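Search this site
Enter keywords
Print this page | E-mail this article

Voltholm Dusk Shielded Porch Light: a long look at a "dark sky friendly" fixture
Reviewed by Ida Petersen, 9 Apr 2024

Any porch light that sells itself on what it does for the stars makes me want to check the box twice. The Dusk came with a picture of the Milky Way on the lid and the words "gives back the night" under it. One fixture on one house gives back very little, and I live two blocks from a car dealership.

Still, the old globe by our back door had to go. It lit the underside of the maple, the neighbor's bedroom blinds and a good part of the sky, and left the steps in shadow. So I put up two of the Voltholms in August, one at the back door and one over the garage, and left them alone through the winter.

The shield is the best part. The lamp sits well up inside a deep metal hood, and from across the street you see a lit patch of driveway and no bulb. The light is a warm amber, dim by hardware store standards, and it was enough to find a keyhole or a patch of ice by. Moths still came, though fewer than the globe drew.

Now the complaints. The motion sensor comes set to its highest sensitivity, and the dial for turning it down is behind the back plate, so you have to take the whole thing off the wall to reach it. I did that three times on the garage side. The "adaptive dimming" is two levels, and the low one is too bright to leave on all night if you care about the reason you bought the fixture. The manual says to use the Rana app for finer control. I tried. The app wanted my location, my e-mail address and a firmware update, and then could not find the light from the bottom of a six-foot ladder.

The company claims an 80 percent cut in skyglow. Compared with what? Measured where? I wrote to ask and got back a link to the same page. My own test was cruder: a lawn chair, half an hour for my eyes to settle, and the Little Dipper. With the globe on I could get three of its stars. With the Dusk on I get 5, and with everything off I also get 5. That is a fair result for the fixture and a poor one for the town. 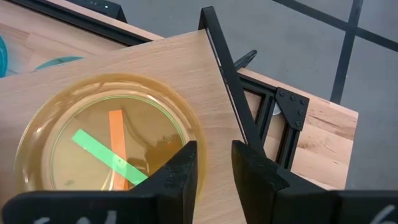
Gudrun Reinholz writes that she had the same trouble with the sensor and cured it with a strip of black tape over the lower half of the lens, and that she would still pick a plain hooded fixture on a wall switch, at half the price. I can't argue with the switch. Mine are on one now, and most nights they stay off.

Buy it for the hood if you find it marked down. Skip the app.

Contact us | Copyright 2024 | Back to top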